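What Happens to Rye Dough After the Second Hour

Bakers who move from wheat to rye tend to make the same mistake: they keep kneading. Wheat dough rewards work because its gluten links up into a stretchy net. Rye has some of the same proteins, but they do not form much of a net, and the job of holding the loaf together falls to starch and to a group of gummy fibers called pentosans. Those fibers soak up several times their weight in water. Mixing past the point where the flour is wet only makes the dough stickier.

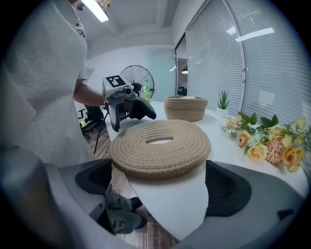
Pejman Sadeghi

The loaf discussed here is a plain rye from Narkoncombe, where the Brynjólfsdóttir bakery has made it in straight-sided tins since it opened. The formula is short. It calls for 500 grams of whole rye flour, 522 grams of water counting what is in the starter, salt, and nothing else. At that level of water the dough cannot be shaped by hand. It is closer to wet mortar, and it goes into the tin with a scraper.

Acid is the part that matters most. Rye flour carries a lot of amylase, the enzyme that cuts starch into sugar, and amylase keeps working in the oven well into the range where rye starch is already swelling. If it runs unchecked, the starch breaks down before the crumb has set. The result is a dense wet band along the bottom of the loaf and sometimes a hollow under the top crust. A sour starter lowers the pH far enough to slow the enzyme. Commercial yeast alone does not, and an all-rye loaf raised only with packet yeast usually has a gummy line in it however long it is baked.

The bakery builds its starter in one stage, overnight, at room temperature. More than 60 percent of the flour in the loaf goes through this stage, a higher share than most home recipes use. The ripe starter should have a domed top that has just begun to sink in the middle. One that has dropped flat will still raise bread, but slowly, and the flavor turns toward vinegar.

Salt, the remaining flour and the remaining water go in together. Mix on low speed until no dry flour is left, then stop. The first rise is short. Rye ferments fast, and it holds gas poorly once the pentosans start to let go of their water. The tin should be filled to two thirds and baked when the first pinholes open on the surface. Waiting for the dough to double is a wheat habit, and by then the top will have fallen. 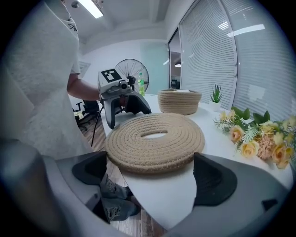
Coiled jute mat with an open center, on a white table.

Bake hot at first, then drop the temperature after the top has colored. The Brynjólfsdóttir oven is a stone deck, but the tin does much of the work of holding heat, and a home oven gives nearly the same loaf. A probe thermometer is of some use. The center will read close to the boiling point of water well before the loaf is done, so the reading sets a lower limit only. Time in the falling oven is what dries the crumb.

Flour makes a larger difference than the oven. Furnia, milled fine, takes up water quickly and gives an even, slightly tight crumb. Brorkent is coarser and needs a longer soak; with the same water it will look too loose at the start and firm up in the tin. Swapping one for the other without changing anything else moves the final rise by as much as half an hour. In a wet October harvest year the mill's falling number is worth checking as well. A low figure means high enzyme activity, and the answer is a more acid starter or a little less water.

The loaf should not be cut on the day it is baked. Starch goes on firming as it cools, and water moves outward from the center into the crust. A knife put in after two hours comes out coated. After a full day, wrapped in cloth, the same loaf slices thin and clean, and the sourness has evened out. It is at its best on the second and third days and keeps for a week, cut side down on a board.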